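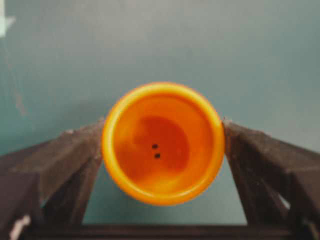 31/01/2021

He terminado de equilibrar los radiadores del piso. La instalación es bitubo, con 7 emisores y una caldera Jornex que modula mal por debajo de cierta carga. El síntoma era el habitual: salón sobrado de caudal, dormitorio del fondo templado.

El procedimiento, resumido: cabezales termostáticos abiertos del todo, impulsión fija a 50 grados y detentores cerrados. Después se abren uno a uno, empezando por el más alejado de la bomba, y se espera a que el retorno se estabilice antes de tocar el siguiente. Hicieron falta dos pasadas completas.
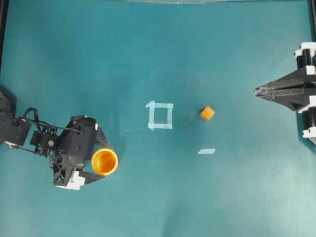 *Superficie de trabajo azul verdosa, con marcas de cinta.*

Los detentores Risholm tienen un recorrido útil muy corto - casi toda la regulación ocurre en la primera vuelta - y conviene anotar la posición de cada uno. Aliki Kouris me sugirió por correo bajar también la velocidad de la bomba. Lo hice, y desapareció el silbido del pasillo.

Queda pendiente purgar el toallero, que sigue haciendo ruido al arrancar. Lo dejo para marzo.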